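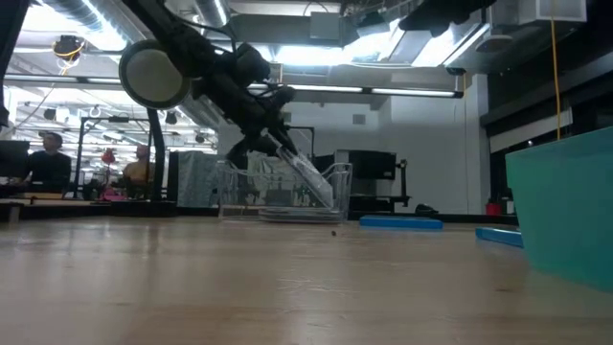 The arm at the test table, gripper in the clear bin.

Covano sorting project – progress report to Haltel, third quarter of funding

Work since the last report has been on the returns sorting station. The arm now runs on most shifts at the Brunik site, and the test table has stayed in use for items the station still gets wrong.

Picking
The station handles 160 item types, up from 9 at the start. Boxed goods go through with few stops. Clear packaging is still the weak point. The arm either misses the edge or takes hold of two pieces at once, and a person has to clear it. We changed the finger pads in March and stops fell, though they are still too frequent to leave the station alone during the evening run.

Staff
No jobs have been cut, as agreed in the grant terms. Three sorters moved from the line to running the station, which means loading bins, clearing stops and noting what caused them. All three asked for the move. They report less reaching and lifting, and more time standing and waiting. Two said the waiting was harder to get used to than they expected. We have put a packing bench next to the station so there is other work within reach.

The sorters who stayed on the line now get the odd-shaped and damaged returns, and that work is slower. The old hourly target of 200 items did not fit it and caused some bad feeling. It was dropped for this group in April. A new target has not been set – we want to see a full quarter of numbers first.

Training
The course takes roughly 3 days and is run in-house. The written guide was too long and has been cut down to the parts people use.

Delays
The second station, planned for Holanda, is behind schedule. The floor power there needs rework and the landlord has not yet signed off.

Next quarter
Clear packaging, the Holanda power work, and a second round of staff interviews. Spending is within budget and no changes to the plan are requested.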